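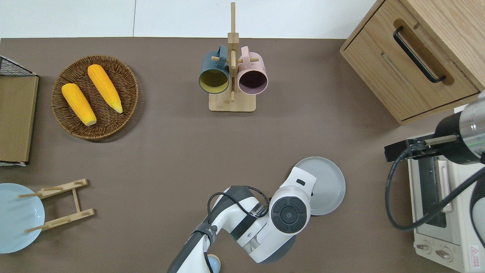

Two ears in the round basket.

Home | Ask | Browse | Kitchen & Garden | Log in

Corn on the cob: keep the husks on or take them off before storing?

Posted in Kitchen & Garden by Masilela
22 May 2026
Print | E-mail this page

I buy corn from a farm stand on my way home from work, usually more than we can eat that night because it's cheaper by the bag. The stand will strip the husks for you if you ask, and I have always said yes because I don't like the mess at home. Lately the ears I don't use right away have been tough and bland after two days. The kernels get little dents in them too.

My questions are these. Should I leave the husks on? Does it have to go in the refrigerator or is a basket on the counter fine if we eat it the next day? And if I freeze some, do I need to boil it first or can I put it in a bag raw? I have read both. I have the freezer on top of the refrigerator, not a chest freezer, so space is limited.

I'm not looking for canning advice. I don't own a pressure canner and don't plan to.

3 comments | 17 shares

Multarton

Leave the husks on. That is most of your problem. The husk keeps the moisture in, and once it's gone the kernels dry out and dent the way you describe. If the mess bothers you, do the husking outside over a paper grocery bag right before you cook.

Counter or refrigerator depends on when you plan to eat it. Same day, the counter is fine. For the next day I would refrigerate it. Corn starts turning its sugar to starch as soon as it's picked, and it does that faster in a warm room. Some of the newer sweet types hold up better than the old ones, so ask at the stand what they grow. If they don't know, assume it's the kind that fades quickly.

For the refrigerator:

- Don't wash the ears first.
- Keep the husks on and put the ears in a plastic bag, left a little open at the top.
- If they are already husked, wrap them tightly or use a closed bag with the air pressed out, and cook them within a day or two.
- Keep them away from cut onions. I learned that one myself.

Ears that have gone a little starchy are still good for chowder, fritters or cornbread. I wouldn't serve them on the cob with butter and expect much.

A wicker basket is nice for having corn out on the table before dinner, but air moves through the weave, so I wouldn't leave husked ears in one overnight.

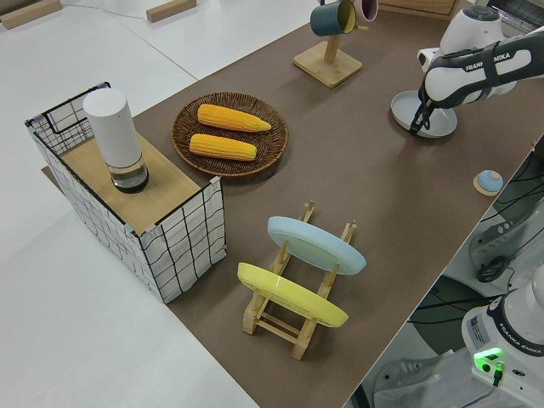
Freezing it, raw or boiled

You can freeze it raw. It will be safe to eat, but after a month or so the flavor goes off and the texture turns mushy. Blanching stops that. I do it every summer with kernels cut off the cob, which also solves your space problem, as whole cobs take up far too much room in a top freezer.

1. Bring a large pot of water to a full boil. Have a big bowl of ice water ready.
2. Husk the ears and pull off the silk. A damp paper towel rubbed down the ear gets most of what's left.
3. Boil a few ears at a time for four minutes, counting from when the water comes back to a boil.
4. Move them to the ice water and leave them until they are cold all the way through. Drain and pat dry.
5. Stand each ear on its wide end and cut downward. Don't cut too close to the cob or you'll get the hard bits.
6. Spread the kernels on a baking sheet and freeze until firm, then bag them.

I pack 400 grams to a bag, and for soup I do 500. Lay the bags flat so they stack. Write the month on them. Use them straight from the freezer, no thawing.

If you want whole cobs anyway, blanch them longer, seven to nine minutes depending on size, and thaw them before reheating or the middle stays cold.

Was this helpful? Yes | No

Dredis

I just microwave it in the husk, four minutes for one ear, cut the bottom off and squeeze it out. No silk. Never had any left over to store so can't help there.

2 comments

Masilela

Thanks, both of you. I'll stop having them stripped at the stand. The ones in the refrigerator now are already husked, so they're going into chowder tonight. Multarton, do you save the cobs for stock or is that not worth the trouble?

Multarton

Worth it if you're making the chowder anyway. Cover them with water, simmer for half an hour, strain. Don't salt it until the soup is put together.

Zosum

Cobs can go in the compost after that, but chop them up first. Whole ones were still sitting in my pile the next spring.

Share | Print | E-mail
Previous | Next | Back to Kitchen & Garden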